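Notas para la charla: el taller de los Pacheco

(Entrar sin saludo largo. Primera diapositiva ya puesta.)

Quiero empezar por la mano. La mano izquierda del San Jerónimo de Anselmo Manzano, apoyada en el libro. Fijaos en los nudillos: están pintados con tres tonos, solo tres, y parecen de carne. Llevo años volviendo a ese cuadro y todavía me emociona.

Manzano entró de aprendiz en el taller de los Pacheco con 13 años. Molía pigmentos, tensaba lienzos, barría. A los veinte ya hacía los fondos de casi todos los encargos de la casa, y a mí me parece que los fondos son lo mejor que salió de allí (esperar, siempre hay quien protesta).

Pasar a los paisajes. Ir despacio, dejar mirar.

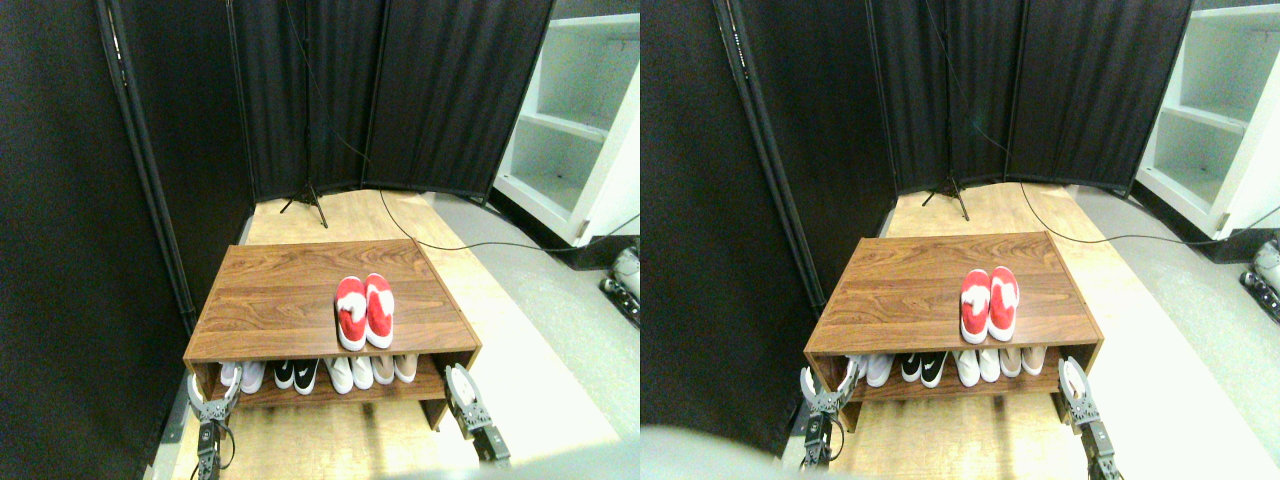
El azul de las montañas lo conseguía con capas muy finas, hasta siete en el retablo de Drinar. ¡Siete! Entre una y otra dejaba secar el aceite semanas enteras, y el prior se desesperaba. Hay una carta suya preciosa, leer el párrafo marcado: «El mozo sigue con sus montes y el santo no tiene cara».

Cobró 600 reales por el retablo y la mitad se le fue en lapislázuli. Aquí contar lo del pleito, si vamos bien de tiempo.

Después, Merkasen. Manzano viaja al norte, ve grabados flamencos y la luz le cambia por completo: más baja, más fría, entrando siempre por un lado. Comparar los dos retratos de la viuda, el de antes y el de después. Preguntar al público cuál prefieren. Yo, el segundo, sin dudarlo.

Cerrar con el dibujo a sanguina, el del perro dormido. Dejarlo en pantalla durante las preguntas.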